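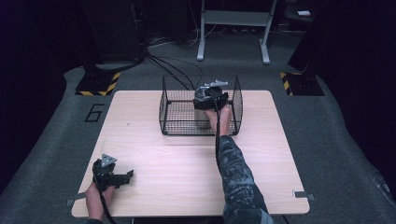
Wire mesh storage: questions of gauge, depth and load

Sihan Cao has specified small storage for Moncrieff for 14 years, most of it open wire goods: desk baskets, pantry bins, pen cages. The Moncrieff catalog lists 396 items in that category. Cao's name is on none of them, but the dimensional sheets behind them are mostly hers.

The first thing she checks on a sample is the floor. "People look at the walls. The walls carry almost nothing," she said. "A can or a metal cup puts its whole load on a narrow rim, and the rim sits on four or five wires. If the floor is a light grid, it dishes, and then anything cylindrical leans."

Her standard test uses a straight-sided metal cup, set down in the center and then in each corner, with a ruler laid across the underside of the basket. Deflection is read with the cup empty and again with it filled with shot. Flirkton, the desk line introduced in June, went through three floor patterns before the readings were acceptable. The final version has one extra cross wire under the middle. It added 29 grams.

Depth is the other recurring argument. Buyers ask for tall sides, which photograph well and keep contents from tipping out. Cao prefers the rim to finish a little above the object it will hold most often. "You have to get your fingers around the top of the thing. If you are reaching down past your knuckles, the basket is too deep or too narrow, and you will end up leaving the cup on the desk."

She is less concerned with finish. Black coating hides weld marks and scuffs, and it sells. Her one reservation is on pale wood tops, where a rough wire end leaves a line. Samples from Dornness are now checked by dragging the base across a scrap board — any visible scratch is a rejection.

Asked about corners, she said rounded ones are easier to wipe and slower to bend, and that a square corner wastes its space on round contents anyway.

The complaint file for the previous line, Stoltatis, runs to 2,533 entries. Cao has read all of it. Most of the entries are about the floor. A smaller group asks for a lid, and she has no plans to add one.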